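Chapter 3
Mentors, Sponsors and Who Gets Asked

Mali Kneath
7/28/19

Start with a job you've had. Who showed you where things were? Who told you which forms mattered and which ones sat in a tray? Probably one person, probably not paid extra for it. That's mentoring, the plain kind, and most workplaces run on it without writing any of it down.

Trouble is, informal help follows habit. People help people who remind them of themselves. Same school, same footy team, same sort of jokes at lunch. Everybody else works it out alone, or leaves. Hence the formal program: matched pairs, set hours, a bit of paper.

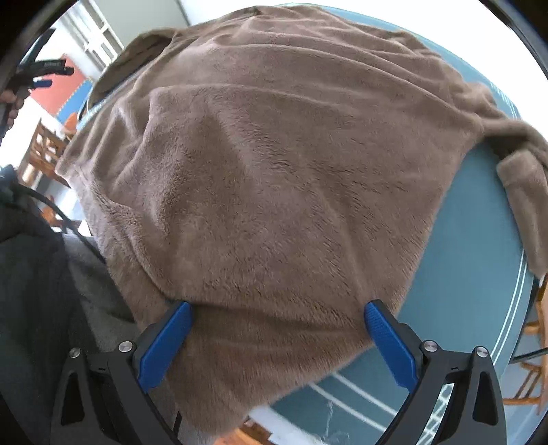

Matching is where most programs go wrong, and go wrong early. Take Rorora, a regional employer with 900 staff. First year, 16 pairs, all picked by one manager in an afternoon. By September half had stopped meeting. Nobody had asked the mentees what they wanted. Some wanted a promotion, some wanted a roster that fit around school pick-up. Different problems. They got the same mentor training and the same booklet.

Second year they asked first. Short form, 2 questions, then a chat. Slower, more labour up front, and the pairs mostly held togehter.
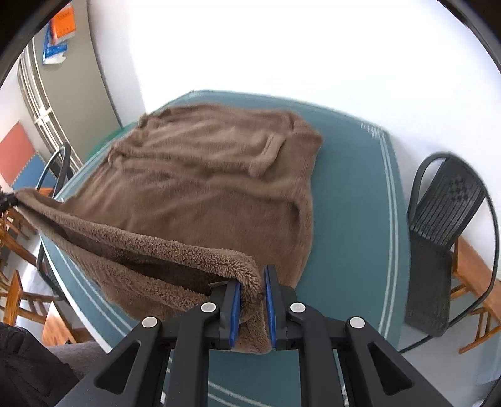
Brown fleece garment in the gripper, teal tabletop behind.

Now the other word, sponsor. Mentors talk to you. Sponsors talk about you, in rooms you aren't in. A mentor says "you'd be good at that, apply." A sponsor says "put her on the Trilau project" and wears it if things go badly. Research terms vary a bit, older books use the two words as if they were one. We don't in this chapter. Keep them apart in your notes and in the excercises. 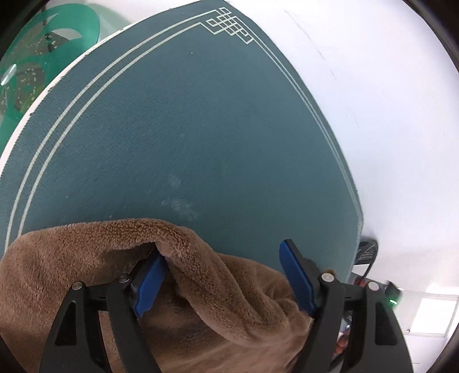
Can one person do both jobs? Sometimes. At Drondico, a smaller firm, the mentor and the sponsor were the same senior engineer for every new starter, and when he went on leave the whole thing stopped. Better to spread the load. Think of that fold of brown fleece with a blue pad on either side, held from both directions. Same with a new hire: mentor one side, sponsor the other, neither carrying the lot.

By the end of the chapter you should be able to define both roles, spot a poor match and draft a fair intake form. Key terms in the margin. The Trevor case comes next, read it before class and bring your own answer on who should have been asked first.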